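How to Freeze Grapes Without Making a Grape Brick

My first attempt at frozen grapes went straight from the colander into a bag. By morning I owned one large purple rock, which I served with a hammer. There is a better way, and it only asks for a little patience.

1. Rinse the bunch in cold water and pick off anything soft or wrinkled. Be ruthless.

2. Pull the grapes off their stems. Yes, all of them. A bag of 900 grams takes me one phone call with my mother.

3. Roll them in a dish towel until they're dry. Then do it again, as you quit too early the first time. 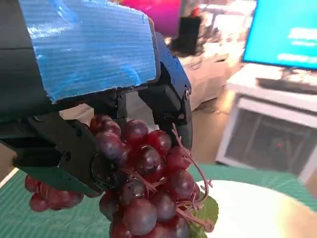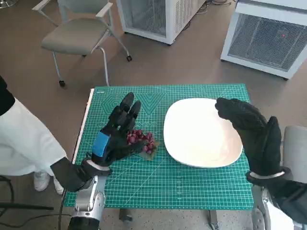

Red grapes, still in a bunch.

4. Spread them on a lined baking sheet in a single layer. If they're piled up, you're making the rock.

5. Freeze for at least 2 hours. Overnight is fine if you forget, and you will.

6. Tip them into a freezer bag, squeeze out the air and write the date on it. I have a bag marked only "October" and I no longer trust it.

Red or green both work, as long as they're seedless. A frozen seed is a dental bill.

For small kids, cut the grapes lengthwise into quarters before freezing, and let them soften before serving. Everyone else can eat them straight from the bag, or drop a few in a glass of white wine in place of ice.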